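Wegener Tab-Lock Shipping Carton
Item 453-26

Packaging > Cartons > Footwear and Soft Goods

The Wegener Tab-Lock carton is a single-wall corrugated box for retailers and service departments that ship footwear and other soft goods in small quantities. It is supplied flat and is set up by hand without tape. The lid closes with tabs that fit into slots in the box.

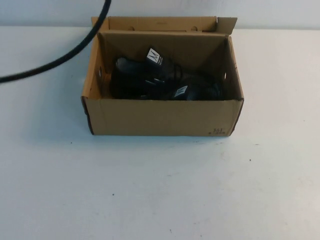 Cartons are offered in plain brown only. Customers who require outside printing should contact Ludger Hellwig in the Kinadel sales office before ordering. Printed orders are accepted from 909 pieces and are not returnable.

Packing knit footwear

Knit uppers give way under pressure and need little filler. Place the shoes on their sides, heel to toe, and leave brand tags attached where the goods are to be resold. The lid should close without force -- if it bows, order the next size up.

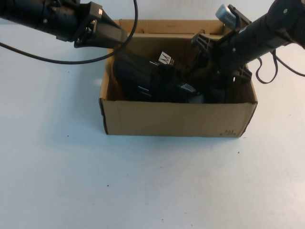 Address labels belong on the lid. Cartons returned by a customer may be used again provided the corners are sound and the tabs still hold. Old labels must be removed or fully covered.

Light-colored yarns mark more easily than black ones. For patterned or striped uppers, a sheet of plain tissue between the shoe and the carton wall is recommended.
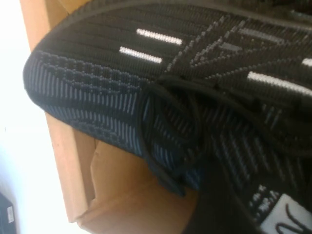

Tissue is sold separately under the Loteck name, in packs of 453 sheets. Store both tissue and cartons flat, indoors and off the floor.

Ordering

Bundle: 26 cartons
Minimum order: eight bundles
Closure: tab and slot
Finish: plain brown
Samples: one per account, on written request to Maricica Dobre

Prices are reviewed each April.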